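From the Halás Puppet and Folk Theatre Museum

Marionettes back on show in the Long Gallery

Well, friends, the Long Gallery is open again, and what a pleasure it is to walk through it! Those of you who remember the old arrangement (everything in one tall cabinet, with the kings and devils all elbowing each other) will find the marionettes properly spread out at last, grouped by the travelling families who carved and played them. There are 20 figures on display for the first time, among them the Water Goblin with his original green coat, and a very cross-looking miller's wife who has quickly become a favourite of mine.

Hedvika Matoušek will lead short tours of the new display every afternoon through February, starting at 2 pm by the cloakroom. She grew up backstage and has a story for nearly every string, so do leave yourself time for a cup of tea afterwards, as her tours have been known to wander a little. Entry is free for members, and children are very welcome provided they keep their fingers on their own side of the rope.

The shadow theatre programme, with its live cimbalom, returns later in the season. The hall seats 100, and we'd love to see your neighbours there too.

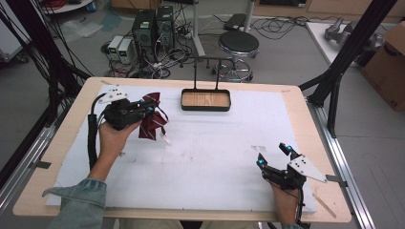

Membership renewals

Renewal forms are at the front desk, or we can post one to you if you give us a ring.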